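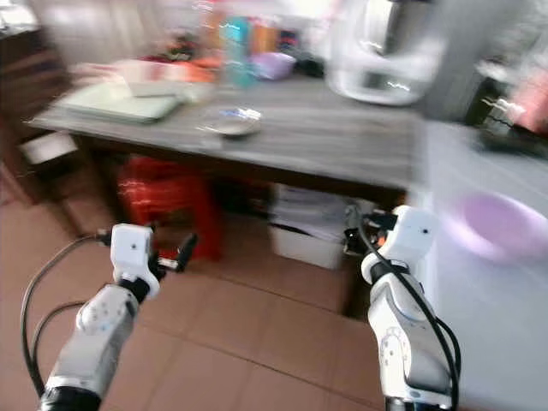 Halldóra Overgaard replied that error 613 on the Drisilis app nearly always means the booking calendar and the phone disagree on the time zone, so had I looked there first?

I hadn't! Went in just now (Settings, then Region, then the tiny arrow I'd never noticed) and mine was set to Reykjavik, which explains why my Saturday pottery class kept jumping an hour. Changed it to London, logged out, logged back in. 613 has gone, hurrah.

New problem though. All my old bookings now show up twice, 232 entries in the list, and deleting one of a pair takes both away. I've stopped after losing 2 of them because I need the rest for my expenses.

Is there a way to merge them, or should I leave well alone until you've had a look? App was updated this morning, phone is a Huteck. Ticket still open please.

Aitana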